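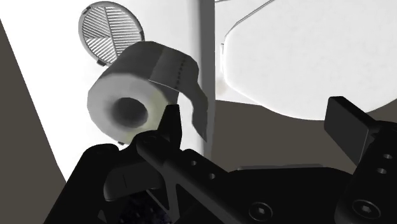

## Teleoperated demos in simulation: gripper misses the roll on the final approach

**Gaurav Joshi**, posted February 1, 2024

I'm collecting demonstrations in simulation for a bathroom tidying task. The arm is a Franka on a fixed base beside the toilet, and the goal is to pick up a toilet paper roll and set it on the tank lid. I drive it by remote control with a hand controller, position and rotation both mapped one to one. There are two views on my screen, one from the wrist and one from a fixed camera a little way off.

The coarse motion is fine. The last few centimetres are not. I bring the fingers in from what looks like the right direction, close them, and one fingertip catches the underside of the roll and pushes it away. On the wrist view the roll looks centred. On the fixed view it looks centred as well, but the depth is hard to judge with such flat lighting.

I have 30 demos saved and I would call fewer than half of them clean. The rest contain two or three attempts before the grasp. Things I have tried:

- lowering the controller gain for the whole episode (my arm gets tired and the demos become very long)
- closing the gripper more slowly
- starting from a pose nearer the roll

Is there a standard way to handle this, and should I keep the demos with failed attempts in them? The policy is trained by plain behaviour cloning. Config is the stock Nelell one apart from the gains.

---

**Ginevra Dal Bello**

Try more demos. We used 2000 on Plevcombe and it worked all right.

---

**Elisa Cocco**

More demos of the same quality will teach the same hesitation, so I would fix the control first.

Don't lower the gain for the whole episode. Put it on a button. Full scale while you cross the open space, then hold the button for the approach and work at a fifth of that. Most controllers have a spare trigger. When the button is pressed or released, re-zero the controller against the current gripper pose, otherwise the arm will jump by the difference. This is the usual mistake and it will ruin an otherwise good recording.

Secondly, lock rotation for the last part. Choose the finger orientation while you are still well clear, freeze it, then translate only. With all six axes live, a small twist of your wrist moves the fingertips further than you expect, and one finger arrives before the other.
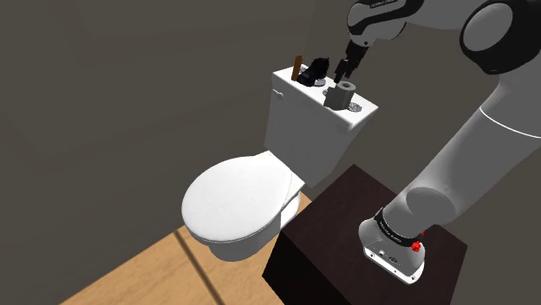 For the placing half the same applies in reverse. Line the fingers up over the tank lid before you descend, keep them vertical, and open fully before you lift. If you start lifting with the fingers half open you will drag the roll over. Leave some clearance from anything else on the lid as well; a policy will wander more than you do.

On the failed attempts: keep them if the recovery is deliberate – back off, realign, go in again. Cut them if you were only jabbing at it. Plain cloning can't tell which part you meant, and the jabs will be copied along with everything else. I would sort your existing set by hand, as it is small enough.

Check your idle frames too. If you stop for several seconds to compare the two views, the policy learns to stop there, and may never start again. Trim any stretch where the commanded motion is close to zero and the gripper state doesn't change.

---

**Sille Ravn**

Agree with Elisa on the button. I would add a third view from the side, level with the roll, for the operator only. It needn't be in the training data. Your two views leave the depth ambiguous and no gain setting will cure that.

Also look at the contact settings. Episode 611 in our own set had a roll that slid off as if greased, and the cause was the friction value on the fingertips – the pads had it, the tips didn't.

---

**Gaurav Joshi**

Thanks. Button and rotation lock are in, and the re-zero was indeed missing from my first version. The side view helps more than I expected. I haven't looked at friction yet.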